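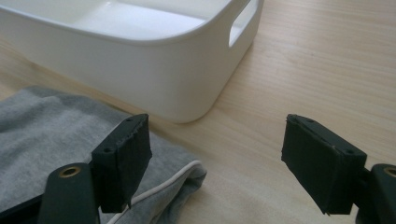 Figure 7.1 A white plastic storage bin on a wooden tabletop.

Chapter 7
Giving in Kind

Most people think of charity as money. Many small charities, though, receive a large share of their support as goods: canned food, coats, school supplies, furniture. These are called gifts in kind. This chapter covers how such gifts are accepted, valued, stored, and passed on.

Consider the Prurnstead Pantry, a church-based charity founded by Banafsheh Mahmoudi. In its first year it had 80 regular donors and two paid employees. By the end of August it had recorded 3,516 donated items. Cash gifts over the same period barely covered the rent. A reader who looked only at the bank statements would have missed most of what the charity did.

Goods raise questions that cash does not. A check has a stated value, but a used winter coat does not. Food expires. Furniture takes up floor space the charity must pay for. Some donors also attach conditions, such as asking that a gift stay within one congregation or town.

Section 7.1 defines gifts in kind and separates them from donated services. Section 7.2 explains fair market value. Section 7.3 deals with written acceptance policies and when to turn a gift down. Before reading on, review the discussion of restricted gifts in Chapter 5.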